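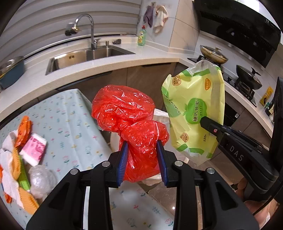

PRESS RELEASE
17/03/2022

Prirnley launches the Clear Table, a tidy-up for people who hate tidying up

I'm really pleased to say that our new kitchen tidying guide, the Clear Table, is out today! I've spent far too many evenings shuffling wet wipes, carrier bags and snack wrappers from one end of my kitchen table to the other, and I know plenty of you do the same. So at Prirnley we've put together 23 short jobs, and the first one is simply to pick up the rubbish.

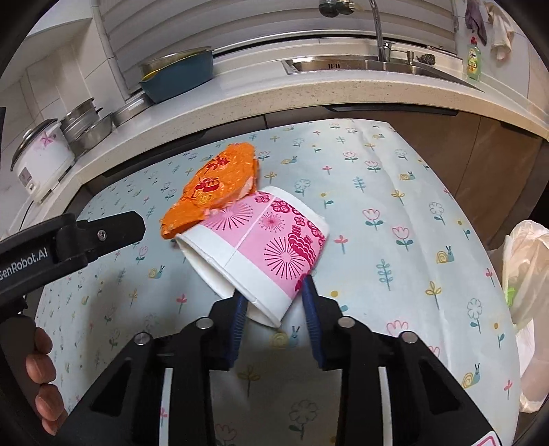 Paper cups and crisp packets are the worst for it in my house — they get left out after a film and they're still there at breakfast. The guide has you take them straight to the bin before you touch a cloth or start sorting anything. Put a fresh liner in first, fold it well over the rim, and move the bin near the table if you've got the floor space (I used to skip this bit and regretted it every time). 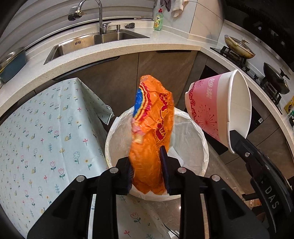

After that it's on to the things you're keeping, like gloves, scrubbers and spare bags, and then the tablecloth gets a good shake outside. We tried the jobs out with up to 70 households in Pokdale last November, and their grumbles helped us cut the longest ones down.

The Clear Table costs £2 from the Prirnley shop in Clinach, or you can read it for nothing at the Valdovinos reading room. Press copies are available from the shop on request.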